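Handgreifer-Set Stenon: Eintüten mit zwei Händen aufzeichnen

Diese Anleitung richtet sich an alle, die das Set Stenon von Clasmont gekauft oder zum Testen ausgeliehen haben und damit eine erste Aufgabe aufnehmen wollen. Als Übung dient das Verpacken kleiner Gegenstände in Klarsichtbeutel. Grundkenntnisse in der Aufnahmesoftware Kasance werden vorausgesetzt.

Was Sie brauchen
- zwei Handgreifer (links und rechts, Markierung am Griff)
- Steuerrechner mit Kasance
- helle, matte Unterlage
- durchsichtige Beutel, dazu einige Gegenstände verschiedener Form, einer davon weich

Schritt 1: Arbeitsplatz einrichten
Legen Sie die Unterlage so auf den Tisch, dass sie nicht verrutscht. Führen Sie die Kabel beider Greifer seitlich zum Körper hin ab. Kreuzen sich die Kabel, bleibt beim Umgreifen fast immer eines am Beutel hängen.

Schritt 2: Greifer koppeln
Schließen Sie zuerst den linken, dann den rechten Greifer an. Kasance vergibt die Seiten in der Reihenfolge des Anschließens. Drücken Sie jeden Griff einmal ganz durch und lassen Sie ihn wieder los. Die Kalibrierung dauert 30 Sekunden, in dieser Zeit die Finger nicht berühren.

Schritt 3: Festen Gegenstand greifen
Beginnen Sie mit einer kleinen Flasche oder Dose. Setzen Sie die Finger von beiden Seiten auf gleicher Höhe an und schließen Sie langsam. Im Menü »Kraft« stellen Sie für feste Gegenstände 65 Prozent ein.
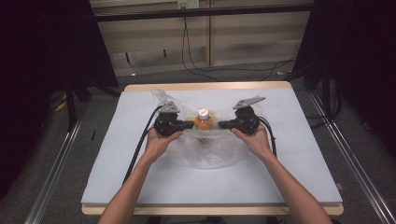

Kleine Flasche mit weißem Deckel im Klarsichtbeutel, je ein Greifer links und rechts.

Wiederholen Sie den Ablauf, bis er ohne Nachfassen gelingt. Mariama Osei, die bei uns die Einweisungen macht, rechnet dafür mit etwa 4 Minuten. Abgebrochene Versuche bitte nicht löschen, sondern in Kasance als »unvollständig« kennzeichnen.

Schritt 4: Weichen Gegenstand greifen
Plüschtiere geben nach, und der Beutel legt sich in Falten darüber. Senken Sie die Kraft deutlich ab und öffnen Sie die Finger weiter, als es nötig scheint. Fassen Sie den Beutel mit einer Hand am Rand und führen Sie die zweite erst danach heran.
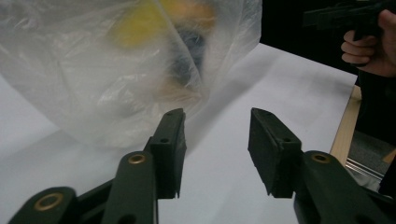
Rutscht die Folie zwischen den Fingern durch, liegt das meist an den Gummipolstern. Wischen Sie sie mit einem fusselfreien Tuch ab. Ist die Kante ausgefranst, sollte das Polster bald ersetzt werden. Ersatzpolster liegen dem Set paarweise bei und werden immer an beiden Fingern gewechselt.

Schritt 5: Aufnahme prüfen
Spielen Sie jede Aufnahme einmal in doppelter Geschwindigkeit ab. Achten Sie auf Sprünge in der Greiferposition und auf Spiegelungen der Folie. Bei starken Spiegelungen die Lampe zur Seite drehen und den Durchgang neu aufnehmen.

Preis und Ausleihe
Das Set kostet 1.163 Euro ohne Rechner. Leihgeräte vergibt Ayuba Yakubu, die Rückgabe ist bis 16 Uhr möglich. Bitte die Greifer mit geöffneten Fingern in den Koffer legen und die Kabel nicht um die Griffe wickeln.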